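Skadirwood Household Words

A word list for the things people do at home, and the many names they give them. This README covers what is in the collection, how it was put together and how to use it. If you love the small differences between how one family and the next talks about the same chore, you are in the right place!

What is in it

The collection holds 953 entries. Each entry is one word or short phrase for a household task, object or habit, along with a plain meaning, a sample sentence and a note on who uses it. Most come from English as spoken in and near Drelldale, a valley town with a lot of families who moved there for the mill work and stayed. Their grandchildren still mix words from all over, and that mixing is what got me started.

There are 7 topic groups:

kitchen
laundry
beds and bedding
yard and porch
heating
mending
visitors

Kitchen is by far the biggest. Mending is small but wonderful (we have a whole cluster of words for a sock that is past saving). Visitors was added last, after so many people sent in their family's word for the cookies you hide when company comes.

How the entries were gathered

Entries came in two ways, by paper slip and by recorded talk. The slips were left at the library desk and the feed store, and people filled them in by hand. The recorded talks were longer, and I tried to let them wander. Ask somebody for "old words" and they freeze up. Ask how their mother got the beds made before breakfast and out they come, one after another, with a story stuck to every one.

Mereana Donnelly typed up nearly all of the slips and did the first round of sorting. She also caught a mistake I had carried for months: I had "skimp" and "scrimp" down as one entry when Drelldale speakers keep them well apart. A scrimp is a careful saving. A skimp is a bed made in a hurry, with the sheet pulled flat and the rest left for later.

Beds and bedding

This group deserves a few lines of its own, as it gets the most mail. The entries people ask about most:

fourfold - a blanket folded and laid on the bed, to be opened at night. Also used as a verb: "fourfold it and leave it."
wrinkle road - a long crease in a sheet that will not smooth out.
drum - a sheet pulled tight. "You could drum that" is high praise.
foot quilt - anything extra kept at the foot end, quilt or no quilt.
sun side - the side of the bed nearest the window or door. Children fight over it, or fight to avoid it, depending on the time of year.

One happy surprise was how many speakers have a word for the blanket and no word at all for the way it is folded. Others are the reverse, and will happily tell you three ways to fold a thing they just call "the cover."
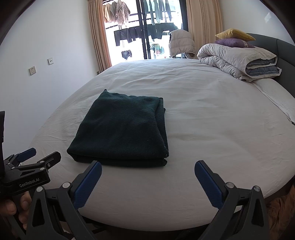
Fields

Everything is in one plain text table, with tabs between columns.

word - the entry as most people spell it
other_spellings - split by semicolons, may be blank
topic - one of the topic groups listed earlier
meaning - a short gloss in everyday English
sentence - taken from a slip or a talk, lightly tidied
heard_from - grandparent, parent, neighbor, work or unsure
still_used - yes, no or sometimes
notes - free text, and often the best part

Known gaps

The heating group leans heavily on wood stoves, and I would love more from homes that burned coal. Speakers under thirty are thin throughout. The sample sentences for yard and porch were gathered mostly in August, so there is plenty on shade and flies and very little on snow.

Spelling is a guess in many cases. These are spoken words, and two sisters at the same table will spell one differently and both be sure. I kept both.

Changes in version 2

Split skimp and scrimp.
Added the visitors group.
Moved "lint cat" from mending to laundry, where it plainly belongs.
Fixed blank rows in still_used.

Sending in a word

Please do! A word, what it means and who you heard it from is plenty. Don't worry about whether it is "real" - if your family says it, it counts. Slips can still be left at the library desk in Drelldale, and I read every one.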